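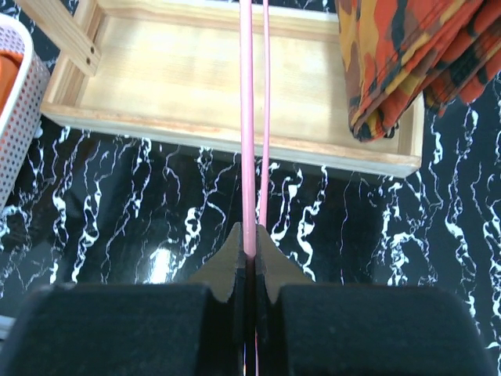 Black marble pattern with white veins, two thin pink rods

Outboard dies at half throttle after about ten minutes, what next?

Kelly Kershaw
Hi all, I've got a 60 horse Dradmont four-stroke on a 16 foot aluminum boat and it's driving me up the wall. Starts on the first turn, idles great, runs great, and then ten minutes out it bogs down like somebody shut a valve and quits. If I wait a bit it fires right back up and does the whole thing over again! I've changed the plugs, put in fresh gas and swapped the little inline filter. Squeezing the primer bulb while it's bogging seems to help, but my husband was driving and I was hanging over the back so don't hold me to it. It's fine all day on the muffs in the driveway. We've got a week at the lake booked in June and I'd love to not row home. Is this a fuel pump?

Noreen Mulcahy
Before you buy a pump, open the vent on your tank cap and go for a ride. Mine did this exact thing (different motor, an old Jinero) and the tank was sucking itself flat. If the vent's fine, borrow a portable tank with its own hose and bulb and run on that. If it behaves, your trouble is in the boat, so look at the pickup tube, the fittings and the anti-siphon valve. If it still dies, then I'd start looking at the pump and the vapor separator. The bulb helping does sound like fuel to me. I chased mine for two summers and had the carbs off twice, so please do the tank thing first!

Treasa Cullinane
could be the coil. mine was the coil

Nuala Fahy
I'm with Noreen on the borrowed tank. Also squeeze your hose all the way along, the inside liner can come loose and flap shut when the motor's pulling hard, and it'll look perfect from outside. Does yours rev over 4000 before it bogs or does it never get there? If it only quits up high I'd go straight to the anti-siphon valve.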